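Home | Notes | Garden | Archive | About

Filed under: Storage & Curing

Curing sweet potatoes in a spare closet

The crop came out of the ground in two sessions this year, and the second half went straight into the closet under the stairs. The first half had been left in the garage at Galmont for several days, where the nights were already too cool. That was a mistake. Sweet potatoes need warmth and humid air soon after digging so that the scrapes on the skin can close over. Skip it and they shrivel, or rot at the ends.

The closet setup is basic. There is a 600 watt heater on a plug-in thermostat, a shallow tray of water, and a small fan aimed at the wall. The thermostat sits at shelf height, since the floor reads several degrees cooler. The target is 85 degrees F with humidity near 90 percent. Mine held the temperature well and the humidity badly until I taped the gap under the door.

Roots are not washed first. Loose soil gets brushed off by hand once it has dried. Anything with a deep fork cut goes to the kitchen and is eaten that week. 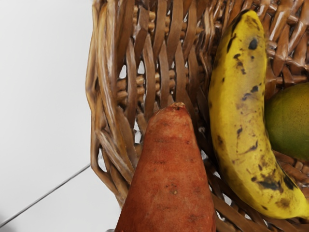
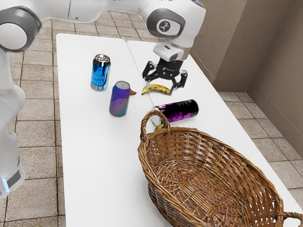
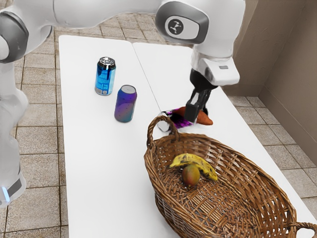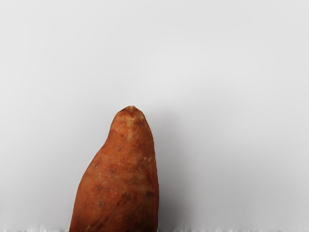 Birsen Ateş wrote in to say that a week is plenty at that temperature, and that the longer runs people recommend mostly produce sprouts. She also keeps her trays off the bottom shelf, where condensation collects.

I had planned on 12 days and stopped at nine after reading that. Two roots already had small buds at the stem end. The rest had firm skin that no longer rubbed off under a thumb, which is the test I use.

After curing, the heater comes out and the crates move to the pantry, at 55 to 60 degrees. Not the refrigerator — the cores go hard and stay hard after cooking. I wrap nothing. Newspaper between layers held moisture last time and I lost most of a crate to soft rot.

Flavor takes longer. The starch keeps converting in storage, and a root baked the day it is dug tastes of very little. I will bake one from each batch in three weeks and write down the difference, if there is one. The garage batch is labeled with blue tape.

Contact | Copyright Clernonico Garden Notes | Back to top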